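4.3. Fallos de liberación en la tarea de introducción en bolsa

La tercera tarea del banco de pruebas exige depositar un objeto pequeño en un recipiente flexible con asa. La ejecución se realiza en el simulador Karberg, con la célula bimanual descrita en la sección 3, y utiliza la política entrenada sobre el conjunto Villa sin ajuste posterior. Se ejecutaron 2000 episodios con posiciones iniciales aleatorizadas del objeto y del recipiente. De ellos, 457 terminaron sin que el objeto quedara en el interior. El presente apartado se ocupa de un subconjunto de 200 episodios fallidos en los que el agarre inicial y el transporte se completaron según lo previsto y el error apareció únicamente en la fase de liberación.

El criterio de éxito comprueba, al final del episodio, que el centro de masas del objeto se encuentra dentro del volumen interior del recipiente y que no existe contacto entre el objeto y los dedos de la pinza. En los episodios analizados se incumple una de las dos condiciones o ambas. La revisión manual de las trayectorias permitió distinguir dos modos de fallo.

En el primero, la pinza desciende sobre el borde de la boca y no sobre la abertura. El objeto queda comprimido entre los dedos y la pared del recipiente, y la orden de apertura se emite cuando la fuerza de contacto lateral ya supera el umbral de deslizamiento. Al abrirse los dedos, el objeto permanece apoyado en el borde y cae al exterior en cuanto el brazo se retira. El error de posición en el plano horizontal es pequeño, pero basta para invalidar el episodio, dado el escaso margen entre la anchura de la muñeca y la de la boca.

En el segundo modo, la posición horizontal es correcta y la orden de apertura no llega a emitirse. La política entra en un ciclo de correcciones de baja amplitud sobre el recipiente y agota el tiempo disponible. Al inspeccionar las acciones se observa que el canal de la pinza oscila en torno al valor de conmutación sin cruzarlo durante 7 pasos consecutivos, condición que el controlador Hamley exige para validar un cambio de estado. Este filtro se introdujo para evitar aperturas espurias durante el transporte y cumple esa función, si bien penaliza las políticas con salidas poco decididas.

Ambos modos comparten un factor agravante. Cuando el brazo activo se sitúa sobre el recipiente, su propia muñeca oculta a la cámara cenital buena parte de la boca y del objeto. La estimación de la pose relativa pasa a depender de las últimas observaciones no ocluidas, y cualquier desplazamiento del recipiente posterior a ellas queda sin corregir. A ello se suman las sombras proyectadas por los brazos y el bastidor, que en la mesa de color claro presentan un contraste elevado. En las pruebas de ablación con iluminación difusa, el primer modo se redujo; el segundo no mostró cambios apreciables.

La Figura 6 ilustra la configuración de la célula en un instante de la tarea. El brazo más próximo trabaja sobre el recipiente negro, con el objeto verde junto a la pinza, mientras que el más alejado mantiene la suya abierta y vacía más allá del borde de la mesa. Las sombras superpuestas alcanzan la zona contigua al recipiente.

Figura 6. Célula bimanual simulada en la tarea de introducción en bolsa.
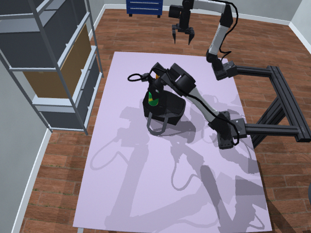
4.4. Medidas de mitigación

Se evaluaron dos modificaciones que no requieren reentrenar la política. La primera sustituye el filtro de pasos consecutivos por una histéresis con umbrales distintos para apertura y cierre. Con ella desaparece la mayor parte de los bloqueos del segundo modo, a costa de algunas aperturas prematuras en trayectorias largas. La segunda introduce una pausa previa al descenso, con la muñeca retirada de la vertical de la boca, para actualizar la pose del recipiente. El efecto sobre el primer modo es favorable, aunque prolonga cada episodio y obliga a revisar el límite de tiempo.

Ninguna de las dos medidas resuelve los casos en que el asa del recipiente interfiere con los dedos durante la retirada. El modelo de contacto del simulador trata el asa como un cuerpo rígido articulado, por lo que no cabe extrapolar esos resultados a un recipiente textil real. La validación en la plataforma física Stundier queda pendiente de la instalación de un sensor de fuerza en la muñeca.

Contacto | Aviso de derechos de autor | Volver arriba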